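Thread: Is the Pleletti engine package worth it on an old desktop?

Chess Software and Engines > Hardware talk
Started July 14, 2020

rookliftroy wrote:
I keep seeing the Pleletti package pushed in the sidebar of every chess site I read, and the sales page says you'll get "up to 200 points" over whatever free engine you use now. Has anyone here run a match that backs that up? I play correspondence and I analyze on an old office desktop. I'm not paying for a logo and a new board skin.

My suspicion is that it's a free engine with a different opening book bolted on. Happy to be told I'm wrong, but please bring games.

dark_square_bishop wrote:
You're not wrong to ask. 200 points over WHAT, at what time control, on what machine? If they compared it to a five-year-old version on one thread, then sure, and my toaster could do it too.

knightonrim wrote:
I bought it in April and I like it. The book is very deep in the Catalan and the Semi-Slav, and the interface lets you sort candidate moves by how often they were played in correspondence events. I'm scoring better since I got it.

dark_square_bishop wrote:
How many games is "scoring better"?

knightonrim wrote:
16 finished. Nine wins, seven draws. Before that I was losing now and then.

dark_square_bishop wrote:
Against the same level of opponents? With the same amount of time spent on each move? I'm not trying to be rude, but 16 games won't tell you anything about an engine. People who spend money on analysis tend to spend more time on analysis too.

knightonrim wrote:
Fair, I do look at positions longer now. I still think the book helped me in at least 2 of them. One was a Catalan where it gave a rook move I would never have looked at.

h_pawn_harry wrote:
A book isn't an engine though. If the book is what you're paying for, they should sell the book. Daker has a Catalan book you can load into any interface, and it doesn't come with a claim about rating points.

rookliftroy wrote:
That's my thinking too. What about the machine side? The page says the package is "tuned for everyday desktops" and I can't find a single line on what was tuned. Mine is a Dell tower. I've been wondering if memory would get me further than software.

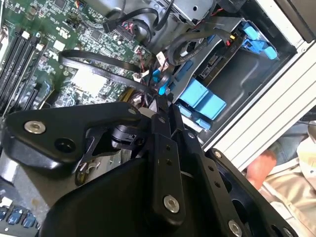
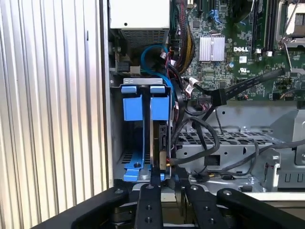
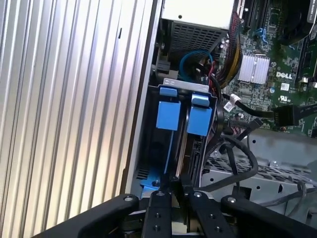
Re: memory vs. software

zugzwang_ed wrote:
More memory only helps if your hash table is filling up. What are you giving it now? For overnight correspondence analysis a bigger hash is worth having, but don't expect miracles. Going from tiny to decent matters. Going from decent to huge mostly matters to people who enjoy looking at big numbers.

As for "tuned for everyday desktops", I'd guess they lowered the default thread count so the fan doesn't scream. You can do that yourself in the options menu.

rookliftroy wrote:
Whatever the default is. I never touched it.

zugzwang_ed wrote:
Then touch it before you buy anything. Some interfaces still start with a hash so small it's full almost as soon as you press go. Same for threads, check it isn't set to one.

knightonrim wrote:
The package does set all that up for you on install, to be fair to it. Not everyone wants to poke around in menus.

h_pawn_harry wrote:
So the feature is that it changes two settings. Got it.

knightonrim wrote:
You haven't used it. I have.

minority_attack wrote:
I have some actual games, for what they're worth. Ran the trial version against the free engine I normally use, 71 games, same computer, same hash, same threads, short neutral openings with colors reversed (the odd one out is because I stopped it when I needed the computer). Own books off for both. Result: 4 wins for Pleletti, 5 wins for the free one, 62 draws.

dark_square_bishop wrote:
35 to 36. There go the 200 points.

minority_attack wrote:
Careful, it's also a small match and the time control was fast. I would not claim the free one is stronger. What I'd say is that a gap anywhere near what they advertise should have shown up, and it didn't. The trial could be weaker than the full version, but their page says it's the same engine with a time limit.

h_pawn_harry wrote:
Did the two of them pick the same moves a lot?

minority_attack wrote:
Yes, more than I expected. I haven't checked it properly, so I won't accuse anyone of anything. Two strong engines will agree most of the time anyway.

negussie_fan wrote:
Most of you are arguing about engine strength when correspondence players at our level lose games from not looking at the second and third choice. The Negussie line-checking method (set multi-line on, walk each one forward by hand, then back) did more for me than any engine change. Free too.

dark_square_bishop wrote:
I tried that for a season and couldn't see a difference, but I'd rather argue about it in its own thread.

rookliftroy wrote:
OK, looked at my settings. Hash was tiny and it was running on one thread. Slightly embarrassing. I've changed both, and I'm going to let it sit on my current Vosa Cup games for a while before I spend a cent. If minority_attack is willing to share the game file I'd like to go through it.

minority_attack wrote:
Sure, check your messages. The openings list is in there too, so you can rerun it at a longer time control. If you get something different from mine please post it, even if it makes me look silly.

knightonrim wrote:
I'm still keeping mine. The Catalan book is good and I stand by that.

h_pawn_harry wrote:
Does the book export to a normal format, or does it only open inside their program?

knightonrim wrote:
Only inside their program as far as I can tell. I've written to them asking and haven't heard back.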